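Renting in Drurnside, June. Fifty-two viewings for one flat, says Joonas Vuorinen, who moved in with two suitcases and a kettle. Rent's 2177 a month. Bills on top. No lift.

Storage is the real fight. Low units, open shelves, bags of stuff waiting for a home.
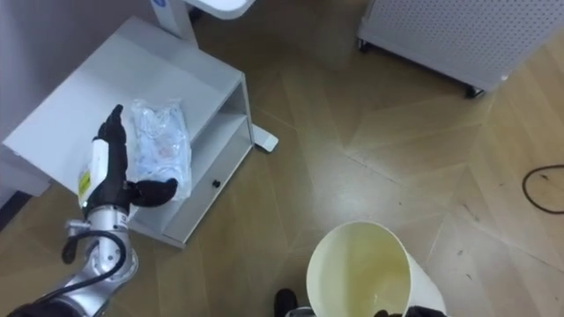 Over in Kallio Street it's worse. More than 100 names on the list, 10 flats. Vuorinen's tip: call before nine, bring payslips, dont haggle. He's staying put till next June anyway.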